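Workshop Tips: Sharing a Packing Bench With Robot Arms

Our packing room at Hiketti moved two benches over to robot arms last November. The people who used to pack there now set up, check and refill. These are the habits that stuck, collected by Chiharu Shibata from both shifts.

Set the bench before you start the arms

Put the container in the middle and one plate on each side, level with each other. Use two colors of plate so you can say "pink side" or "blue side" across the room and be understood. Keep the rest of the tabletop clear. Coffee goes on the windowsill.

Wipe the top with a damp cloth at the end of the shift. Spray cleaner stays in the cupboard, away from the grippers.

Check the cables

Walk along the back and both sides. A cable that runs over an arm needs enough slack for the full reach. Loose ones at the front edge get a strap every 10 inches or so. Mehwish Ansari found 19 old ties under one bench, so cut them off and throw them out when you re-route.

With both arms over the container, a small part is held above the lid in one gripper and the other gripper is open beside it.

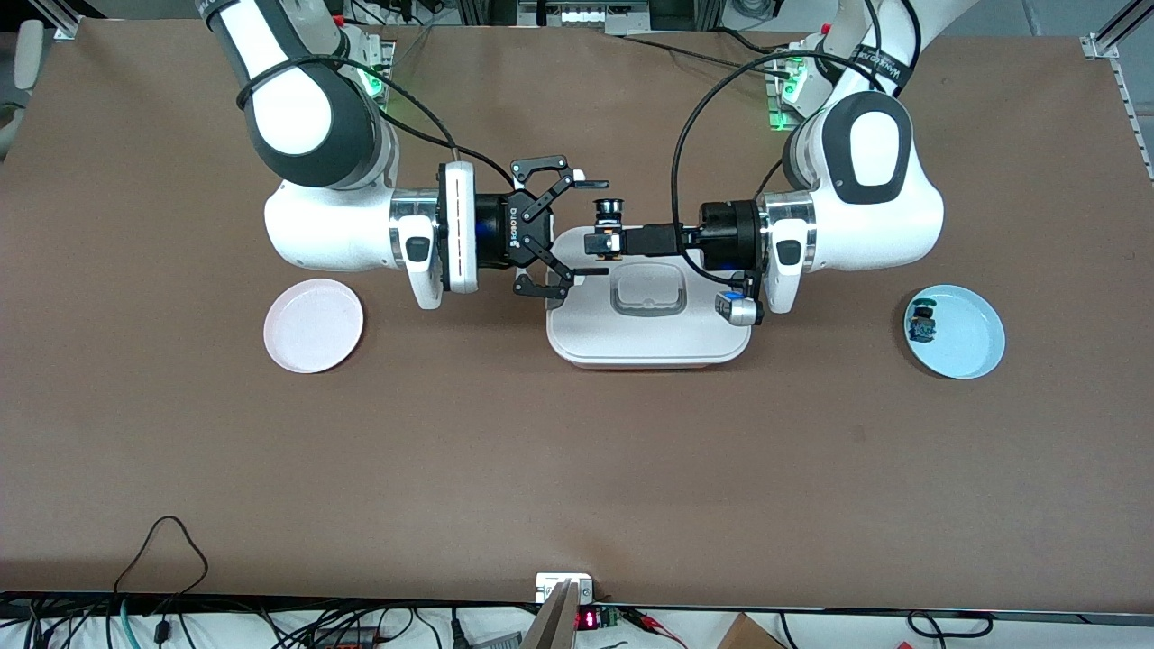 Keep your hands out

Press stop and wait for both arms to come to rest before you reach in. This applies to dropped parts too. If a part lands on the floor, leave it until the next refill.

Write down the stops

Note the time and which side it happened on. Five stops in a shift means you call maintenance. Fewer than that can wait for the morning meeting.

Rotate the jobs

Watching a bench is more tiring than packing one. We swap after each break, and everyone still packs by hand for part of the week. Orders with odd shapes go to the hand bench anyway.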